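3.2 Tool choice and pan surface

The second part of the study looked at how people turn and lift soft food in a seasoned cast-iron skillet when the tool is silicone and not metal. Earlier work on home kitchens has mostly dealt with nonstick pans, where sticking is rare and the tool matters less. Cast iron is less forgiving. A thin edge gets under the food more easily, but many owners avoid metal out of concern for the seasoning, and silicone paddles are now common in the households we surveyed.

We drew on 447 trials from the Unlow set, each one limited to a single skillet, a single spatula and one piece of food. Trials lasted up to 30 seconds. Participants worked standing at a table, and the only instruction was to move the food to a bowl without tearing it. They could hold the pan with the free hand or leave it alone. A typical layout is given in Figure 4, with the skillet on the left and the bowl near the far edge of the table.

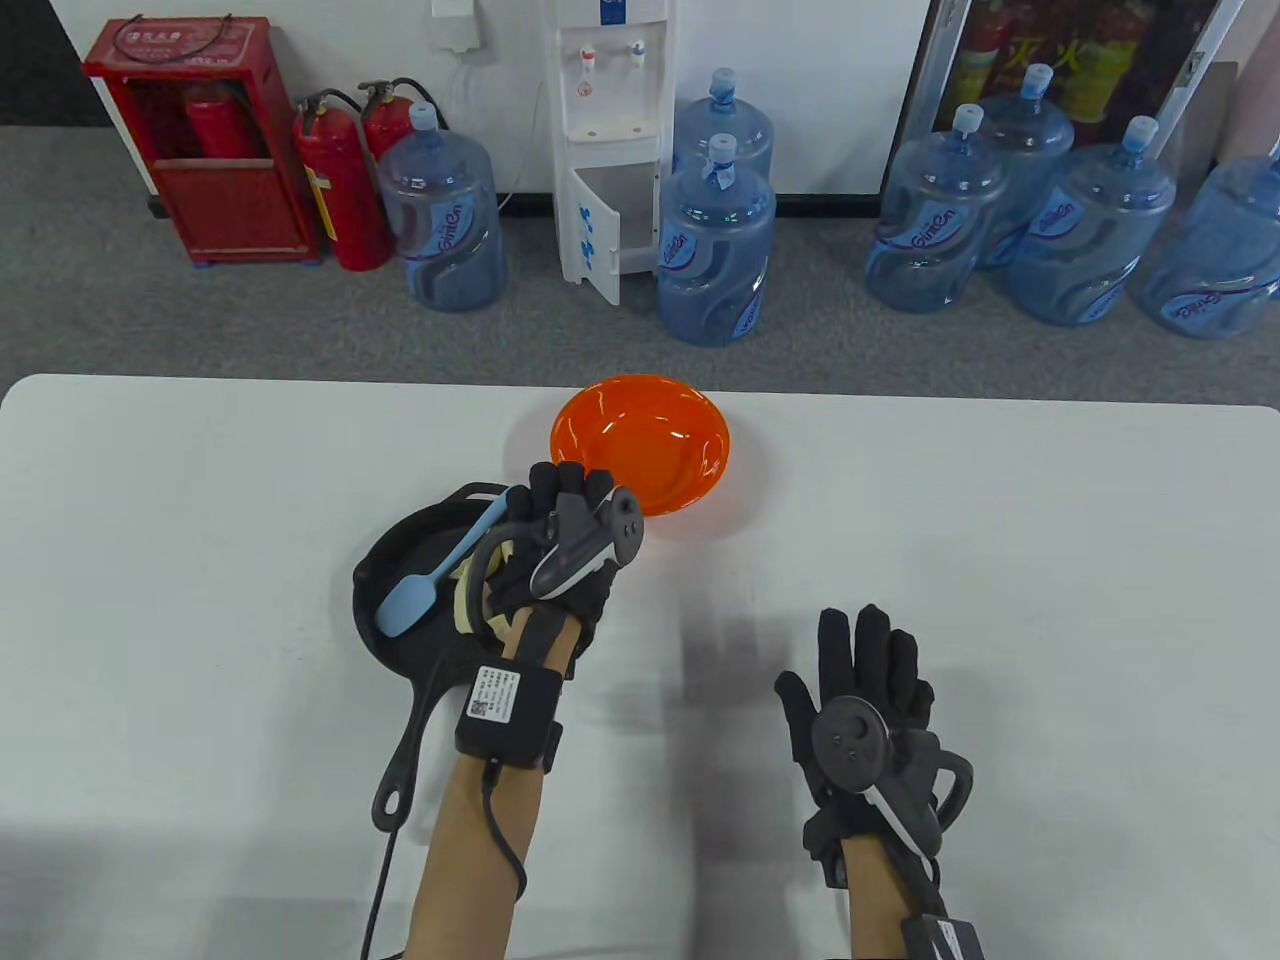 Figure 4. Flat silicone spatula in a cast-iron skillet, left-handed grip, with a piece of pale yellow food beside the paddle. The shallow orange bowl is just beyond the pan.

One participant wrote on the comment form that a silicone edge is fine for stirring but too thick for getting under anything flat, and that at home she pushes the food up against the side wall of the skillet first. Several others described the same habit in different words, and we added wall contact to the coding scheme for this reason.

Trials were coded for three things: where the paddle entered the pan, whether the food touched the side wall before the lift, and whether the free hand took part. Entry from the handle side was the most frequent choice. Wall contact was more common with the flat paddle than with the curved one — the curved paddle could scoop from the center of the pan, while the flat one tended to slide the food ahead of it. The free hand was used least when the bowl stood close to the skillet.

Tearing was scored separately from the transfer itself, and those results are reported in Section 3.3. We did not vary the weight of the skillet, and a lighter pan may shift during the push toward the wall.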